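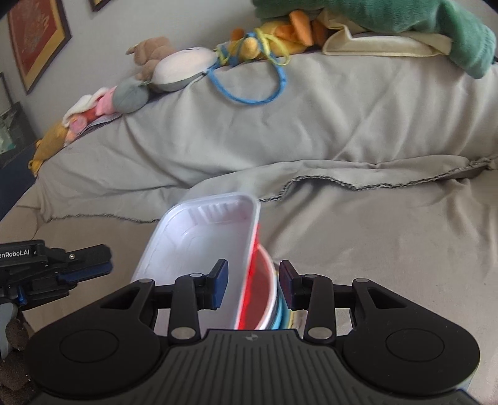
News > Products > Hand-held Tools

Search news Enter a keyword Go

Friesen puts the Erkum pair on sale, for people with a sofa and some patience

TANDSTEAD, 12 Sep 2024. Friesen today opens orders for the Erkum pair, a set of two hand-held grippers for recording the sort of work that people do at home while thinking about something else. One gripper goes in each hand. The person does the chore, the camera on the tool watches the fingers, and a robot gets to study the result later, at whatever pace its budget allows.

Each gripper has two facing fingertips with padded inner surfaces, driven by a linkage that opens and closes with the hand. There is no motor to wait for and no arm to bolt to the floor. New users tend to spend their first session finding out how much they had been relying on the other three fingers.

Friesen built the pair for homes as they are found. Plastic trays and tubs get stacked on sofa seats. Covers wrinkle and slide. Plush toys take over the backrest and bring their loose cord with them. A lab bench offers very little of this, and the company's own bench offered none until someone was sent out to buy a slipcover.

"Our early recordings were beautiful, and every one of them took place on a clean white table," said a spokesperson for Friesen. "Then we asked people to separate nested containers on a couch. The recordings got uglier and the customers got happier."

During a trial that began in March, 70 households used the grippers for tidying, sorting and stacking. The most common request was for a lighter tool. The second was for someone else to fold the laundry, and Friesen has passed this along to its customers in robotics.

The pair ships with a charging dock, wrist straps, a spare set of fingertip pads and a printed guide that is shorter than the trial version by popular demand. Recordings are saved through Hestow, the company's desktop software, which matches left and right hands to the same clock and lets users delete a take before anyone else sees it. The trial households made generous use of that button.

The first run is limited to 300 pairs. Research groups can also rent, with a minimum order of 200 recorded hours and a choice of task lists. The household list currently stands at 400 chores. Friesen is taking suggestions for more, though "find the matching lid" has been submitted enough times.

Orders placed today ship from Tandstead in the order received. Spare pads and straps are sold separately.

Contact: Friesen Press Desk, Tandstead | © 2024 Friesen | Back to top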